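Two arms, one table

The second arm went on in April and I've been slow writing it up. The first one had been running on its own since before Christmas, mostly picking things up and putting them back down again, and I'd got it to the point where I trusted it with a mug. Adding another arm meant starting over on a fair bit of that.

Both live at the Pustcombe workshop now. I did try the garage at home, but the bench there flexes. You don't notice it soldering, you notice it when an arm swings through half a turn and stops hard. At Pustcombe I have a corner against a plain wall and a tabletop that stays put. Rent on the corner is split with another member who only uses it for storage.

Mounting took most of a weekend. I marked out the bases near the back edge, drilled, test fitted, and found I'd put the second set of holes 3 mm out. Filled them and drilled again. The bases need to be close enough that the arms can share the middle of the table, but close bases mean the elbows want the same bit of air. I settled the spacing by printing the footprint on paper and sliding it around until the reach maps overlapped the way I wanted.

Cables were the next job. My first attempt was zip ties all the way down, tight and tidy, and it pulled a connector loose the first time the wrist rolled over. Now there's a big loop of slack at the wrist. It looks messy and it hasn't snagged yet.

The software is split in two. Jemal is what I call the planner, which works out where each arm should go and in what order. Skorkent is the small program underneath that talks to the motors and refuses anything it doesn't like. I wrote Skorkent first and I'm glad I did, as it has stopped Jemal from driving one forearm into the other more often than I'd care to list. Its log from the first evening with both arms live had 214 refused moves in it. Most were the same mistake repeated. I had one base's rotation set with the wrong sign, so Jemal thought that arm was facing the wall.

With that fixed I moved on to kitchen things. I like them as test objects because they're awkward in different ways. Mugs have handles, plates are thin, and anything round wants to roll. They're also cheap to replace from the op shop, and I've replaced a few.

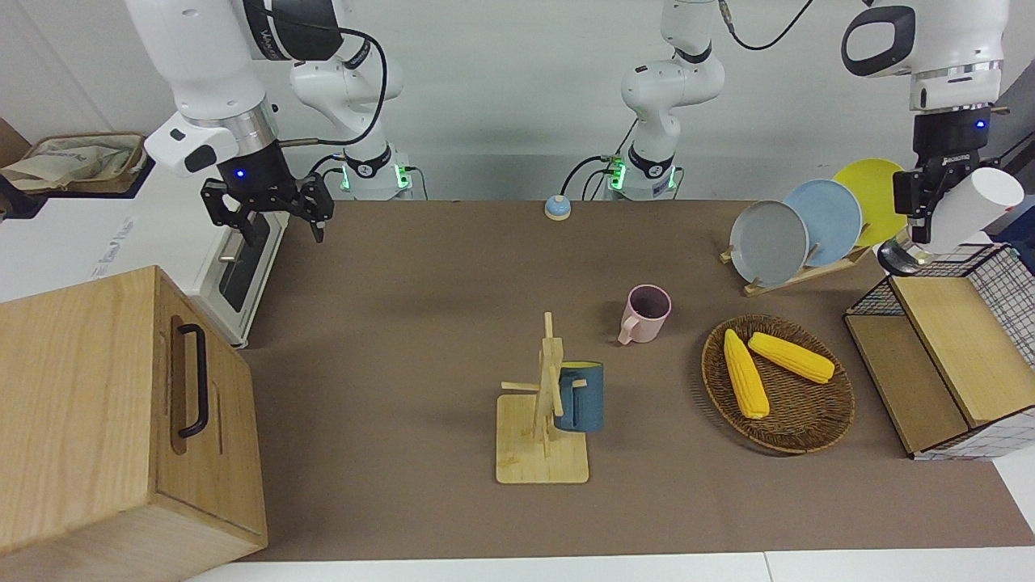 Cup in the left gripper, right one open. Plates in the rack, corn in the tray.

The cup is the part I've spent the most time on. Picking one up when it's standing straight is easy enough. Tilting it over while keeping hold is harder, because the grip that works upright can end up with the wrist near its limit once it's sideways. Jemal now checks the whole move before it closes the fingers. If the end of the move isn't reachable it picks a different grip and tries again, up to 2000 times, then gives up and tells me. The limit is a guess. I'll lower it when I get sick of waiting.

Plates are still not good. The fingers can get hold of a rim, but the rack slots don't leave much room for error and a small mistake in the angle means the plate catches on the way in. I may try softer finger pads. I've also thought about a thinner fingertip, but that would make the mugs worse, and I don't want to be swapping tips between jobs.

Hanging a mug on the mug tree is next on the list. The handle has to line up with a short horizontal peg, and the tree itself is light enough to shift if it gets bumped. I might put some rubber under the base.

The other job is a proper stop button. At the moment I have one wired for each arm - two buttons, two hands, fine until I'm holding a coffee. The parts for a shared one are in a box labelled Nulside, which was the name of the last project they were bought for. I'll wire it in next time I'm at the workshop, and the planner stuff can wait until that's done.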